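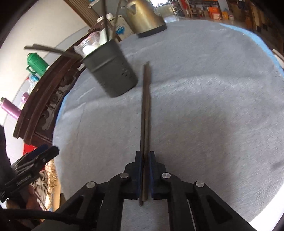 ## Lindent chopstick task, FAQ

Quick answers, will tidy up in October. Ask Bok-nam Yeo if something's missing.

**What's the method, in one line?**
People do the task with hand-held grippers, we train a policy on the recordings, the policy runs on the arms. No teleop.

**How many demos?**
1000. Counted after filtering, not before.

**Why chopsticks?**
Thin, long, easy to twist in the grip. A small error at the pads is a big one at the tips. Cups were too easy, everything passed.

**Both sticks in one gripper?**
Yes, side by side between the blue pads. We don't try to work them like a person does. Pick up, carry, put in the holder, done.

**Do you clear the table first?**
No. Holder, kettle, bottles, whatever is there stays. Policies trained on the tidy set (Koo) did badly in real rooms, the cluttered set (Drenard) held up much better. Same number of demos in both.

**Does the fuzzy cloth matter?**
More than we thougth. Fingers drag on it if you come in too flat. Sang-wook Hwang is rerunning the bare table condition, don't quote the old numbers.

**The view is very bent. Do you undistort?**
No, raw wide view goes in. We tried flattening it, lost the edges, got worse at finding the holder.

**What still fails?**
Mostly 2 things. Sticks crossing during the lift, and letting go too early over the holder. The second is probaly a labelling problem on our side.

**Can I use the data?**
Inside Bodis yes. Outside, wait for the paper.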